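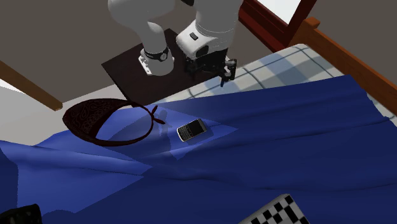

Ein Bett wird morgens gemacht, sonst ist der Tag schon verloren, schrieb mir eine Leserin unter meinen letzten Text, und sie meinte es ziemlich ernst. Seitdem denke ich darüber nach, mehr als mir lieb ist. Verloren! Um halb acht!

Ich mache mein Bett nämlich nicht. Also fast nie. Wenn meine Schwiegereltern kommen, ziehe ich die Decke glatt, klopfe einmal aufs Kissen und mache die Tür trotzdem zu. Ansonsten bleibt alles so liegen, wie ich herausgekrochen bin, und abends krieche ich an derselben Stelle wieder hinein. Ich finde das praktisch. Meine Mutter fand es eine Schande, und wir haben 9 Jahre lang darüber gestritten, immer vor der Schule, immer mit dem Mantel schon halb an.

Woher kommt diese Strenge eigentlich? In der Pension in Kastach, in der wir früher jeden Juli waren, hing ein Zettel an der Tür: Betten bitte bis 8 Uhr richten. Im Urlaub! Mein Vater hat den Zettel jedes Jahr laut vorgelesen und sich dann wieder hingelegt. Die Wirtin hat nie etwas gesagt, aber beim Frühstück bekamen wir den Kaffee als Letzte (das kann Zufall gewesen sein, ich glaube es nicht).

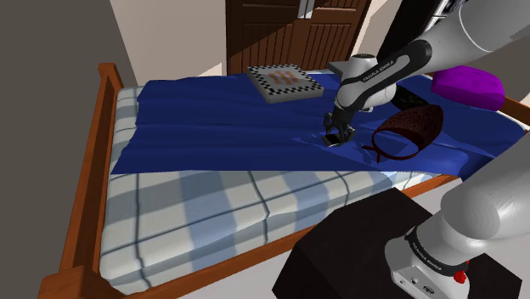

Kariert unten, Blau darüber: Falten dürfen sein.

Inzwischen gibt es ja eine ganze Industrie ums ordentliche Schlafzimmer. Bei Kettunen kann man einen Kurs buchen, drei Abende, in dem man lernt, ein Laken über Eck zu falten. Bei Sudell verkaufen sie Zierkissen im Set, die man abends auf den Boden wirft und morgens wieder aufhebt, und ich frage mich wirklich, wer das freiwillig tut. Ich habe so ein Set geschenkt bekommen. Es liegt jetzt beim Hund.

Versteht mich nicht falsch, ich mag frische Bettwäsche sehr, ich wechsle sie auch brav und freue mich den ganzen Nachmittag darauf. Und wer ruhiger in den Tag kommt, weil hinter ihm alles glatt ist, der soll bitte glätten, so viel er will! Mich stört nur, dass aus einer Gewohnheit so schnell eine Charakterfrage wird. Als ich um das Jahr 2000 in meine erste WG zog, hatten wir einen Putzplan, auf dem »Bett« als eigener Punkt stand, neben Bad und Müll. Abgehakt habe ich ihn immer. Gemacht habe ich es kein einziges Mal, und die Miete kam trotzdem pünktlich.

Der Leserin habe ich übrigens geantwortet, dass ich es eine Woche lang probiere. Bisher bin ich bei zwei Morgen.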